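Stones in the Lower Field at Brorthorpe

21 October 2025

I went back to the Brorthorpe row last week to redo the measurements I took in June. The grass was too high then to find the bases of the smaller stones, and two of my heights were taken from what I now think was a mat of dead bracken.

The row lies in the lower field, west of the farm track and below the old sheepfold. It runs close to north-northeast, with the tall stone at the downhill end. Access is by the gate at the bottom of the lane. The upper gate is tied shut and the wall beside it is in poor condition, so please don't climb it.

Four stones are standing and one is down. I number them from the south, which is the opposite of the numbering in the parish survey. I started this way before I had seen the survey, and all my notebooks follow it.

Stone 1 is a slab of coarse gritstone, 1.7 m high, with its broad faces turned across the line of the row. The top slopes down to the east. There is one deep weathering groove on the south face, which has been described as carving. I looked at it under a low side light from a hand lamp and could find no tool marks. The groove follows the bedding of the stone.

Stone 2 is much smaller, 80 cm above the turf, and leans to the west. Packing stones show on its uphill side where cattle have worn the ground away. Stone 3 is the fallen one. It lies across the line and is half buried, and the exposed part is squared off at one end. I would put the squaring down to later work, probably an attempt to take it for a gatepost.
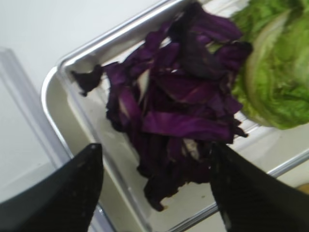
Doaa Belhaj disagrees about Stone 3. Her view is that the squared end is a natural joint face, that there is another like it on the outcrop by the stream, and that a gatepost maker would have left at least one wedge hole. She also pointed out that the buried end has never been seen by anyone writing about it, me included.

I went down to the outcrop to check. She is right that there is a joint face there with the same angle, and the grain looks the same to the naked eye. I did not find wedge holes on Stone 3, but I could only feel along the edge under the turf for a short distance, and I am not going to dig. I have changed my notes to "squared, cause uncertain."

Stones 4 and 5 are a pair of low boulders at the uphill end. They are rounded, unlike the others, and I have never been fully convinced that they belong. The spacing argues in their favor. The gaps along the row are close to equal, and Stone 4 falls where it should.

The other question is the mound. It sits 11 m east of Stone 5 and shows as a low swelling with a flat top, best seen from the track when the sun is low.

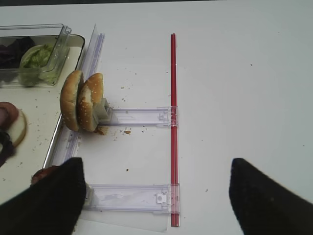

I paced it twice and then taped it, and got a diameter of 8 m north to south and a little less the other way. The western edge has been clipped by old plowing. There is no visible curb and no hollow in the center. Saulius Mägi's field notes call it a cairn and give some 590 m as the distance to the next one, on the ridge. I can match his distance with the map, but I could not find any stone in the mound itself apart from a few loose pieces on the surface, and those could be field clearance. "Mound" is as far as I will go.

From the top of it, the tall stone lines up with the notch in the skyline to the south-southwest. I note this without drawing anything from it. There are a good many notches on that skyline.

Some corrections to the June post. The height of Stone 2 was given too low. The bearing was magnetic and I labeled it as true. The plan had the sheepfold on the wrong side of the wall, as Dalia Rebane wrote to tell me.
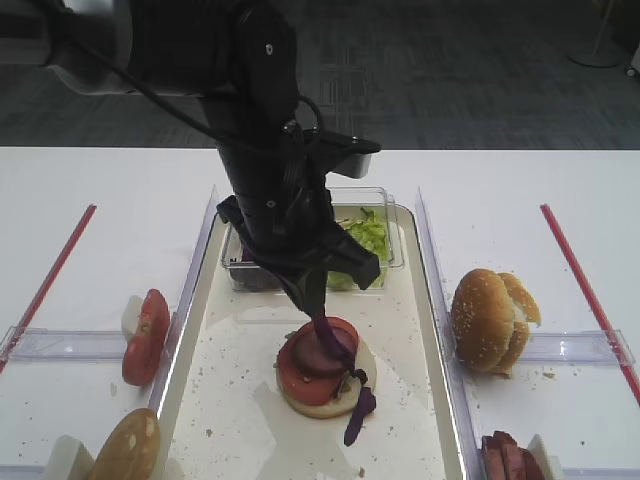
Getting there

Park at the chapel and walk down the lane. The verge by the farm is used by tractors and should be kept clear. The field is wet along the bottom wall for most of the year, and boots are needed. Cattle are usually out until late fall - ask at the farm before crossing with a dog.

The stones can be reached in under half an hour at an easy pace. Late afternoon gives the best light on the south face of Stone 1, and the mound is close to invisible at midday.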